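The Blue Parts

By Lenni Savolainen

Qistina Liem had wanted to see the inside of a computer ever since she was nine, when her uncle let her hold a stick of memory for the whole length of a bus ride. She was 35 now, and there was a big black tower lying on its side in the back of the Duder repair shop, and Rizal had just said, "Go on, then. That one's yours."

Hers! She could have kissed him. She pulled up a stool and leaned in so close that her breath came back at her off the metal.

"What do I touch first?"

"Anything blue," said Rizal. "Blue means you're allowed."

It was the best rule she had ever heard. Whoever built this thing had gone through it thinking of her, or of someone like her, and had left a trail. Blue tabs down the side wall, blue on the drives, a blue latch at the front corner you could find in the dark. She wanted to write the designer a letter.

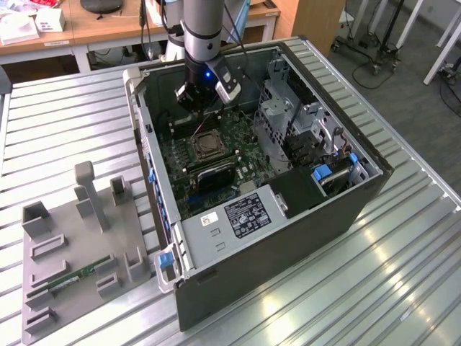
She worked slowly, because she was enjoying it too much to hurry. Every screw went into the lid of a jam jar. Rizal was on the phone with a man from Veltora about a late parcel, and he kept wandering past with the receiver against his shoulder, peering in, nodding, wandering off again.

"It's a little town!" she told him on one of these trips.

He covered the phone. "What is?"

"This! Look, here's the main square." She meant the processor socket. "Everybody lives close to the square, the memory gets the long straight avenues, and then the power station is out on the edge where it can hum all it likes."

"And the drives?"

"Warehouses," said Qistina, who had been waiting to be asked. "Down by the river."

"There's a river?"

"The table's the river. All those grooves." 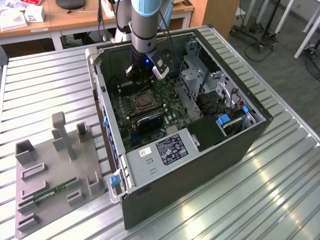
The town from above: the square in the middle, the power station below it, the warehouses on the right.

Rizal told the man from Veltora that he would have to call him back. Then he dragged over the other stool, the one with the short leg, and sat down beside her.

"I've had these open since before you could walk," he said, "and I never once had a river."

She asked him who lived in the tall houses, the rows of slots, and he thought about it for a good long while. Students, he decided. They never remembered a thing once the lights went out. She laughed so hard she knocked the jar lid, and the two of them went hunting across the floor for screws, still adding streets.

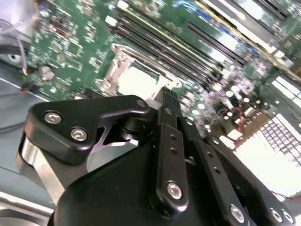

By the time the bakery next door pulled its shutter down they had a mayor (Syahrul Goh, after the mailman, who deserved it), a tram line, and a feud over parking that went back 17 years. Rizal had found a marker and was drawing it all out on the back of a Skelano invoice. He was very particular about the tram stops.

"We still have to fix it, you know," said Qistina.

"Tomorrow," said Rizal. "Where do they get their bread?"
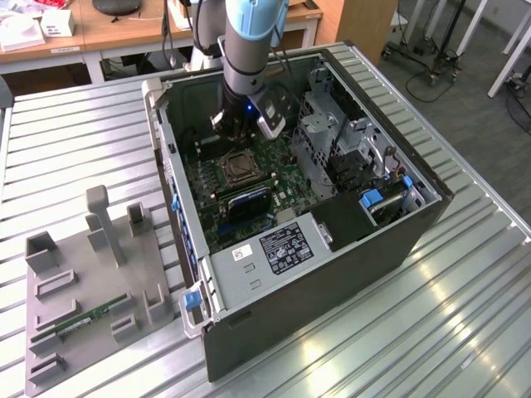 The avenues run along the top of the town, just above the square.

She bent over the tower again and looked for a likely corner. There was one by the expansion card, handy for the square and not too far from the power station.

"There," she said. "Open at five, and the ovens run off the mains."

Rizal wrote it down.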